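Pre-purchase inspection checklist: two-arm table-clearing cell
Site: Munddale kitchen room
Filled in by Saranya Shetty, with remarks from Hưng Vương
November 2018

Before anyone signs for the second cell I wanted us to go over the first one properly, so please bear with my comments, which have grown rather longer than the boxes on the form allow. Items marked HOLD need money or a decision before the order goes to Jirnia.

1. Arm bases fixed firmly to the table: OK
Both bases checked by hand and with the torque key. Hưng would like a spare set of bolts in the budget and I'm inclined to let him have them, they cost next to nothing.

2. Cables clear of the joints through full reach: OK, WITH COMMENT
The cables run outside the arms and loop out quite generously. Lovely for servicing, a bit less lovely when there is crockery below! Please price clip-on guides for both arms.

3. Emergency stop reachable from either side: HOLD
One button only, on the door side. A second is quoted at 400 including fitting. I would put this at the top of the list, ahead of anything that makes the cell faster or prettier.

4. Wrist cameras powered, lenses clean: OK
Wipe them at the start of each shift, please, with the soft cloths and never the kitchen roll.

5. Gripper pads free of splits and grease: HOLD
Left pair worn at the tips. Lavanya Pisharody has asked Purnum for a price on washable pads, and I'd like to see it before we commit to more of the old sort.

6. Table surface sound and wipeable: COMMENT
The wooden top is handsome and has held up well, but for the new cell I should much prefer something we can scrub without worrying. Amândio Serrano is getting a quote for steel.

7. Test load set out: OK
We use real leavings and mixed tableware, rice included, and I'm very glad we do, as the little bits are what find their way into the joints. Allow for a fresh set of test crockery in the plan.

8. Dish rack steady when an arm reaches in: OK
No rocking felt. Order the same pattern again so the taught positions carry over.

9. Service contract: HOLD
Acharya have offered cover until February at 3611 for the pair of arms. Aishwarya Marar is asking whether pads and cables are included, and until she hears back I would leave that line open in the budget.

Next look: once items 3, 5 and 9 are settled. Thank you all for your patience with me and my clipboard.

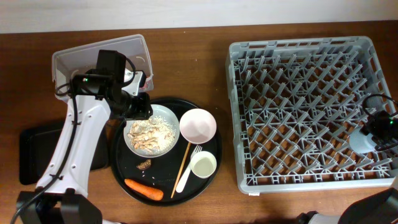

Items 7 and 8: round tray with test load, grey dish rack to the right, both arms over the table.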